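How to share a sorting shift with the arm: a guide for people who used to do it by hand

If you sorted mixed returns at Calside before October 2023, you already know the job. You stood at a bench, you picked things out of a bin, you put them in another bin, and at four o'clock your back told you what it thought. The arm now does the picking. You do everything else, and there is more of everything else than the announcement suggested.

Before you start

You need your badge, closed shoes and the sheet from the hook by the door. Gloves are optional. Opinions about the arm go in the blue notebook, where Ljubica Babić reads them with more patience than most of them deserve.

1. Check the clamps. Try each one by hand with the arm stopped. If a bin shifts when you lean on it, tighten the clamp and lean again.

2. Load the front bin and leave the rear one empty. Mix it up. The temptation is to lay things out nicely, like a buffet, and then the arm has a wonderful morning and a terrible afternoon when the real returns come through. Big flat things and small round things should go in together. 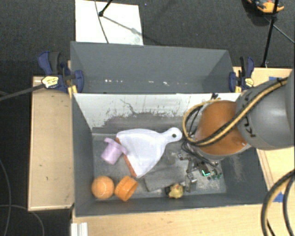

Returns and Mixed Goods, Calside

3. Look at the load before you press start. A dustpan is easy to spot. What you want to find is anything gray on the gray floor of the bin, or anything see-through. Note these on the sheet under "hard ones." Also note anything with something else lying on top of it.

4. Step behind the tape on the floor and press start. Stay there. Bujar Karagiannis once reached in to straighten a ball and set off the stop, and we all got a 40 minute break and a training video.

5. When the arm gives up on an item, it waits. Press hold, wait for the light on the control box to change, then take the item out yourself. Write down what it was. "Thing" is not an entry.

6. At 300 picks, stop and wipe the bins. Scuffs can stay. Crumbs, labels and bits of packing can't.

What has changed for you

Lifting is down, writing is up. Two people used to cover the bench and one covers it now; the other has moved to repairs, and so far both prefer it, though Noémi Szűcs would like it recorded that she misses the radio. It's still on the shelf. You just can't hear it over the fan.

Your pick count no longer goes on the wall. The arm's does, and on a bad day you may enjoy reading it.

If the arm stops and the sheet doesn't cover it, call Bleddyn Vaughan on extension 2. Don't restart it twice. Once is fine.

Sheets go in the tray at the end of the shift, face up, with your initials.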